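Okay, some of you asked for the full Clumeo thread now that I've had the kit in my dining room for a month, so here goes. Long one, get a coffee.

Quick background. Clumeo is the plan where you get handheld grippers on loan, a task list, and a dashboard where your recordings get checked and graded. You do ordinary tabletop stuff with the grippers in place of your fingers, you upload, and the clips go toward training robot arms. My plan covers up to 700 clips a month. The next tier up was more than I wanted to spend on something I do after dinner.

What I want out of it: a decent tidying dataset for Ki, my little arm project. Ki is great at picking up wooden blocks and hopeless at everything else I own.

Setup. The guide is 31 pages and I read all of it, which I do not recommend. The part you need is calibration and it's near the back. Do it with the jaws fully open, then fully closed, then do it again when the app says it failed (it will say it failed). After that it held fine for me all month.

Tasks come through an app called Nevent. You can take theirs or write your own. Theirs are okay, lots of stacking cups. I wrote my own called "pocket stuff," where everything you'd dump out of a bag goes into a tin, and that's where it started getting fun!

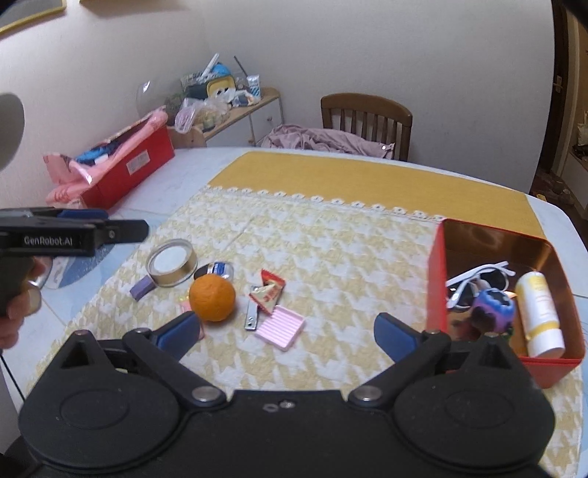
Pocket stuff has been my favorite task by a mile, and it's also the one that taught me the most about where the grading is good and where it's a bit silly. Nevent wants you to write down your object list before you start, and it's picky about wording. An orange is easy, everyone agrees on what an orange is. The nail clipper is the one I'd fight anybody over: flat, shiny, lying right down on the cloth, and you have to bring both fingertips in super low to get it. The grader marks you down for slow approaches, and come on, with a nail clipper slow is the whole technique.

Small tip while I'm on it: use a cloth. My tabletop is marbled and slick, and small things skate away from me on it. On the houndstooth one they stay put a lot better. My grades on the small-object clips went up the week I switched. Could be practice, could be the cloth, I'm keeping the cloth.

On the hardware, I'll only say how it feels to me. The grippers that came in my box say GenRobot.AI on the side. They're bulky next to a nail clipper and my wrist knew about it the first few nights. Then I stopped noticing. I can go for an hour now before I want a break.

Two people working one table is a different thing altogether. You bump. You both go for the same item. Clumeo lets you log it as a shared session, which I like, but both people have to hit start on their own phones and if one of you is late the clips don't line up. We lost a whole evening to that before I found the countdown option. It's under Advanced. Why is it under Advanced??

Upload is the weak spot. I'm out in Gresano and the internet here is what it is. A long session takes all night to go up, and if the connection drops, the queue starts over from the beginning of the session and not from the last clip. I wrote to support and got a real answer from a real person the same afternoon, who told me to keep sessions short. Fair enough, I guess! But fix it.

Grades come back fast though. Usually by 7 a.m. for anything I sent before bed. You get a pass or a redo and a line on why. The line is sometimes great ("object left the view during lift") and sometimes just "motion." Motion what?

Sunglasses deserve a post of their own. Folded, arms crossed over the lenses, they're such an awkward thing to hold. Wide grip across the front or pinch one arm? I've gone back and forth all month. Wide gets me fewer redos, pinch looks a lot more like what a person would do. 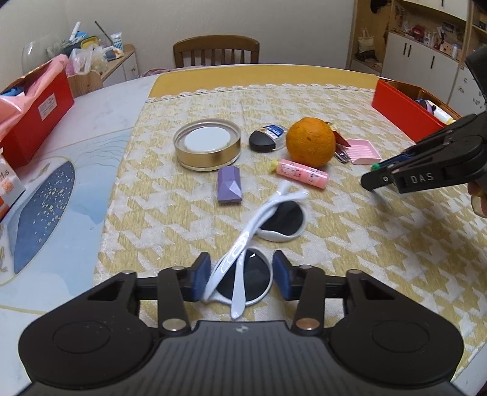 Begoña Paredes asked if the monthly plan is worth it over just renting grippers from somebody and doing your own checking. I thought about this a lot. If you already have a way to go through clips, probably rent. I don't, and I know myself, I'd have a drive full of recordings I never opened. The grading is what I'm paying for.

She also asked if you keep your data. Yes, you can download everything. It came to 2063 files for me with all the side files included, in folders named by session, and it opened with no drama. That was the part I'd been most nervous about.

Would I give it stars? Four out of 5. The missing one is for the upload queue and for whoever hid the countdown.

I'm staying on for another month. Next up is folding dish towels, which I tried for ten minutes last night and got a redo on every single clip. Reason given: motion.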